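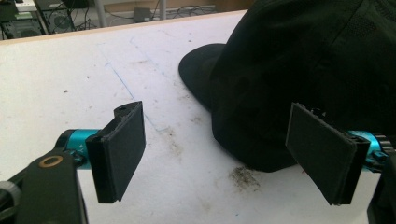 1/ Cleaning a white worktable, and one black baseball cap

The table first. White top, light wooden band along the far edge. It has scuffs, specks and stains, plus a faint blue ink line running diagonally toward the middle. All of this is on the surface I use for sorting, so I went through it by type of mark.

2/ Loose matter before liquids. A dry microfiber cloth, folded in four, pulled in one direction toward a dustpan. Specks that stay put after two passes are bonded and go on the list for later. Wiping a gritty table with a wet cloth is how a lot of the fine scuffs get there.

3/ The brownish smudge and the smaller grayish stain got the same treatment: warm water, one drop of dish soap, cloth laid flat on the spot for 3 minutes, then wiped. The brown one came up completely. The gray one came up by half. I repeated it once and stopped.

4/ Ink. Isopropyl alcohol on a cotton swab, worked along the line from one end to the other, fresh swab every few inches. Do not scrub across the line, it widens. Mine is now a fainter blue line. Old ink that has gone into the surface will not come out without taking some of the surface with it.

5/ Keep alcohol off the wooden edge band. I don't know what it is finished with, and I did not want to find out. Damp cloth, then dry cloth, along the grain.

6/ Scuffs. Melamine sponge, light pressure, rinsed often. It is an abrasive, so it leaves a slightly duller patch that shows in low light. I used it on the dark marks only and left the pale scratches alone.

7/ Shobha Lobo asked last time whether I use the Hukia spray. I have a bottle. On this top it left streaks that needed a second wipe with plain water, so the soap is less work. It does fine on the window sill.

8/ Now the cap. Black, curved brim, usually lying on its side on the right half of the table. Storing a cap on its side on a hard surface puts the weight on one panel and one edge of the brim. Over a weekend, no problem. Over months, the crown takes a set.

9/ It is also black fabric on a table that collects specks. Lint roller on the crown first, following the panel seams, then a soft brush for the stitching. Sweatband by hand with cool water and a little detergent, blotted with a towel. I don't submerge caps if I don't know what is inside the brim - cardboard does not recover.

10/ Drying: over an upturned bowl, brim clear of the counter, out of the sun. Mine was dry the next morning. No dryer, no radiator.

11/ It now has a hook. Schnyder, screw-in, item 433 in their list, bought for a coat and never used. Rosalie Hämmerli says hooks stretch the back strap. Possibly. I hang it by the strap opening and will check it in May.

12/ Floor behind the table is next. Computer tower, black cables in a tangle, small gray box near the back wall. The tower's fan grille gets vacuumed with the machine off and the blades held still. The cables get unplugged one at a time and labeled at both ends before anything moves.

13/ For the cables I have a roll of hook-and-loop tape from Oltbridge, cut to length. Zip ties are cheaper, but I re-route things too often and have nicked insulation cutting them off - twice on the same cord.

14/ Still open: the gray stain. If anyone has used baking soda paste on a white top without leaving a dull ring, tell me how long you left it on.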